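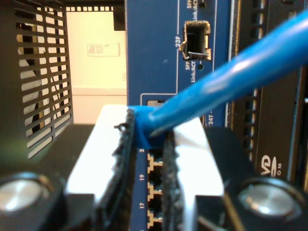

3.2 Labels and access to the ports

In small network installations the person who connects a cable is often not the person who planned the connection. The plan may be kept in a drawer or in a shared folder, while the work is done in front of the panel with one hand behind other cables. For this reason we studied what can be read at the panel itself, without any document. We visited 17 installations in Guimarães, in offices and small workshops, and at each place we asked the responsible person to find a named port and to tell us which cable belongs in it. In 14 of them the answer was correct at the first attempt. In the other cases the person touched or moved a neighboring cable before giving an answer, and we recorded this as an access problem even when the answer was good in the end.

The text printed by the manufacturer is small, but it does not fall off and it does not change its meaning when equipment is moved. Its weak point is its position. A label next to the port can be covered by the boot of the cable, or by the first part of the cable when it bends over the panel. This is the situation with the marking 24T in Figure 1, which is partly hidden by the blue cable. It is a modest problem when one cable is present. When the row is full, the user must push the cables apart to read, and some users prefer to count the ports from the end of the row.
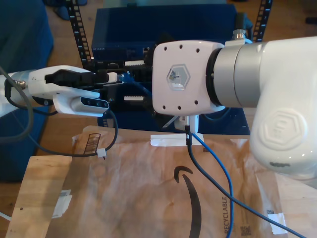

Added labels are usually placed where there is free surface, and this is a different place from where the information is needed. At the Molik office, for example, the labels were on the cabinet door, and the door was kept open against the wall. The person who reads such a label must also know which part it belongs to. In Figure 2 two small white labels are on the black equipment below the switch, one higher than the other, and a bundle of blue network cables is plugged into the same equipment. As all cables in the bundle have the same color, the color does not help to separate them. We do not say that one color is wrong. At Conside one color was used for all connections and the staff had no difficulty, but each cable there had a number at both ends. We consider that the number at both ends is the more important measure, and color is a help for the eye when one looks for a group.

Length of the cable was the second subject of the visits. A long cable gives freedom to move the equipment, and it also lies across the working surface, where it mixes with packaging, tools and other cables. At 4 places we found a cable under an object which had to be lifted before the plug could be reached. The blue cable in Figure 3 runs in a long loose line and passes over a brown mailer. A loose cable of this kind is easy to follow with the eye as long as it is alone.

Figure 3. Network switch with two banks of ports, standing on a dark blue chassis. The plug of a blue cable is held in front of the lower unit.
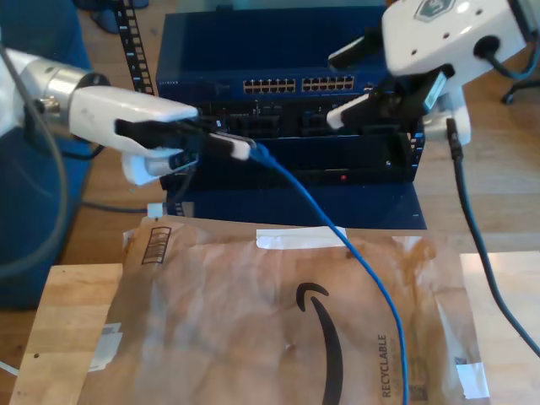
3.3 Numbering at both ends

The numbering was tested with 100 cables at the Onalel workshop on a Saturday, when the network was not in use. Every cable received the same number near each plug, at a distance of one finger from the boot, so that the number stays readable after the plug is inserted. The port list was printed in large type and fixed at the side of the cabinet.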